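Support > Guvby table range > Set-up guide > Section 4: Finishing and first oiling

Search the guides Type a product or a problem

4. Oiling your Guvby table

Your table has left the Brundness workshop sanded and bare. We would have oiled it for you, but oil likes to be left alone for longer than a delivery van does, so the job is yours. Set aside an evening and most of the following day. If you have cats, set aside the cats too.

What you need

- The tin of Suominen table oil from the hardware box
- Two lint-free cloths (an old T-shirt will do, a new one is a waste)
- The fine sanding pad, marked with a green dot
- Gloves, unless you want to explain your hands at work on Wednesday

4.1 Before you open the tin

1. Check that the legs are fitted and tightened as shown in Section 3. Oiling the top first and then turning it upside down on the carpet is a popular method with carpet shops.

2. Wipe the top with a barely damp cloth and let it dry for 40 minutes. The grain will feel slightly furry afterwards. It's meant to.

3. Rub the whole surface lightly with the green-dot pad, always along the grain. Going across it leaves scratches that stay invisible until the oil goes on, at which point they are all you will ever see.

4. Brush off the dust, then wipe again with a dry cloth. Blowing on it moves the dust to your eyes.

Note: The colour of the top will vary from the sample in the shop. Rizwan Soomro, who chooses our boards, rejects a good many of them and is unmoved by letters asking for the rejected ones.

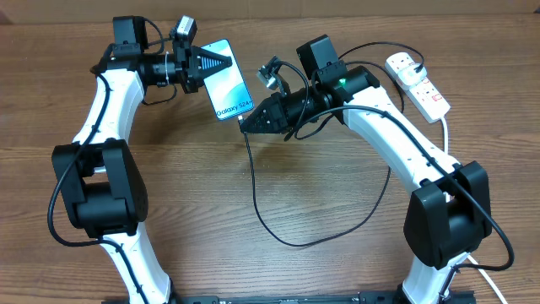
Streaky boards drink unevenly. The paler bands soak up the oil at once and look thirsty again within minutes, while the darker ones sit there shining. Resist the urge to feed the pale parts separately. They catch up by the second coat.

4.2 First coat

5. Stir the oil. Do not shake it. Shaking puts bubbles in, and bubbles dry into tiny craters.

6. Pour a small puddle in the middle of the top and spread it outwards with the first cloth. You are after a thin, even film. If it runs down the legs, you have been generous.

7. Leave for 16 minutes, then wipe off everything that hasn't sunk in. Everything. Oil left on the surface goes tacky and collects crumbs with real dedication.

8. Do the edges and the underside as well. A top oiled on one side only may cup, and your peas will all gather in the middle.

CAUTION: Used cloths can heat up and catch fire by themselves. Lay them flat outdoors to dry, or soak them in water and seal them in a metal container. Never leave them scrunched up in a bin. We have no joke for this one.

4.3 Second coat

9. Wait at least 8 hours. Overnight is easier, as you will be asleep and less inclined to poke it.

10. Repeat steps 6 to 8 using half as much oil.

11. Keep the room aired and the table bare until the following evening. No cloths, no vases, no "just this one plate".

4.4 Afterwards

Hot pans need a mat. So do wet glasses, although a fresh ring will usually come out with the green-dot pad and a dab of oil. Red wine is a race you will sometimes lose.

Re-oil when water stops beading on the surface. For most kitchens that means once a year; July is good, with the windows open. The 50 ml refill is enough for one coat on the smaller table.

Related guides
Section 3: Fitting the legs
Section 5: Adding the extension leaf
Wosport bench: set-up and care
Removing rings, wax and felt-tip pen
Ordering spare bolts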